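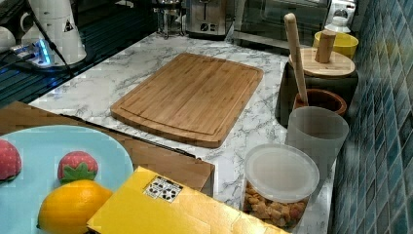

Firau tabletop collection kit, second version

Reviewed 2018-04-30

We bought the Firau kit in January to gather kitchen demonstrations for a pick-and-place model. It comes as a wrist camera, a clamp for an overhead camera, a foot pedal, a set of toy food and the recording software. The arm is not included. Ours is a Brito, which Firau supports without any extra work.

Setup took most of an afternoon. The clamp is solid and stays where you put it. The calibration sheet is thin paper and curls at the corners, so we glued ours to a piece of board before the second try. After that the numbers held for weeks.

Recording is simple. Press the pedal, do the task, press it again. A window asks whether to keep or discard the take, and you can type a short label. We have 1,231 kept episodes so far and threw out 273. Most of those were our own mistakes, such as a late pedal press or an arm that started in the wrong place. A few were dropped frames, always when the disk was nearly full. The software gives no warning about that and it should.

The toy food is better than I expected. A strawberry and a lemon on a light blue plate give you two very different shapes to grip, and the colors are easy to tell apart against a white marble-patterned counter. Moving them from the plate to a cutting board was our first task and is still the one we use to check a new setup. The juice groove on a bamboo board is a useful addition, as a piece set down near it can end up sitting crooked, and the model needs to see that.

I would leave the background alone. We started with a bare table and got a policy that fell apart near a toaster. The later sets were recorded on a counter with the usual canisters, boxes and cables on it, and the results carried over better. Firau's guide still tells you to clear everything away.

Export is the weak part. The native format is fine, but converting to the one our training code reads takes about 7 minutes per batch and fails if a label has a comma in it. We looked at the Surance kit before buying. It exports faster — but it has no pedal, and stopping a take from the keyboard gets old quickly.

Good: clamp, pedal, toy food, stable calibration.
Bad: export, no disk warning, paper calibration sheet, short pedal cable.

I would buy it again at the same price. If you already own cameras, ask Firau for the pedal and software alone, which they sell but do not list on the site.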